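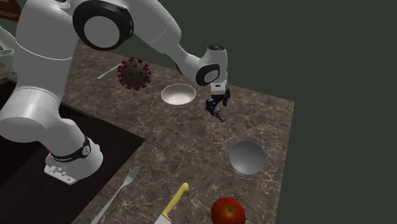
What does the Prulter kitchen pack contain?
Simulated tabletop episodes for a single white arm with a two-fingered gripper, plus the loader, the scoring script and the asset files needed to replay them.

Prulter Kitchen Pack, data card

Maintainer: Hiu-tung Lai, Kaewsai
Distribution: Skivotel download portal, login required
License: per seat, evaluation use allowed for 16 days

Summary

The pack is a paid add-on to the Prulter simulator. It covers short pick and place work on kitchen counters. Every episode is rendered; there is no real camera footage anywhere in the release. The opening render is typical of the counter set: brown marble with light veining, a white bowl and a metallic gray one, a fork, a knife with a yellow handle, a red apple, and a small dark purplish object held in the gripper just over the counter. The spiked virus model to the left of the gripper comes from the distractor library, described further down.

Contents

Episodes: 307
Task families: 3 (pick and lift, place in container, move aside)
Steps per episode: 200 maximum, shorter if the task succeeds
Views: one fixed view per episode
State: joint positions, gripper opening, object poses
Language: one instruction per episode, English only

The episodes are stored one per folder. Each folder holds the rendered views, a state table and a small text file with the instruction and the seed. Folder names are the seed in hex. Don't rename them – the scoring script looks up the scene layout by folder name and will stop with a "layout missing" error.

Distractor library

Each layout mixes ordinary kitchen items with objects that have no business on a counter. Policies trained only on cutlery and fruit tend to grab whatever has the cleanest outline, and the library was built to expose that. Distractors are placed by the seed and are never the target of an instruction. They do have collision geometry. Knocking one over is logged but doesn't fail the episode unless strict mode is on.

Scoring

Pick and lift: target is clear of the surface for 16 consecutive steps.
Place in container: target is at rest inside the named container with the gripper open.
Move aside: target has left its starting zone and is still on the counter.

Run the scorer on a whole directory, not on single folders. Results are written to a plain table, one row per episode. Strict mode adds a column for distractor contact.

Known issues

Support shadows are faint in some layouts. Depth estimated from color alone will be off near the gripper. Use the object poses if you need height.

Cutlery can sit partly outside the view. The object list in the state table includes these items, so a detector scored against that list will look worse than it is. A visibility flag is planned for the next release.

Thin objects sometimes settle with a slight overlap into a neighbor. Contact forces on the first few steps should be dropped.

The gripper opening is recorded one step late in the move aside family. The loader corrects this by default. If you read the tables directly, shift the column yourself.

Review notes

The Gisurthorpe office tested the pack before release, on a workstation with a single mid-range card. Install went through without changes. Their main complaint was the instruction text, which repeats the same few verbs. That is still the case in this version. They also asked for a second view, and it was declined for download size.

Not suitable for

Safety testing near people, grasp force tuning, or any claim about performance on hardware. Friction values were set by hand and haven't been checked against a physical arm.

Support

Questions go through the Skivotel ticket form under "Prulter add-ons". Include the folder name and the scorer output. Tickets received after noon on Friday are read the following week.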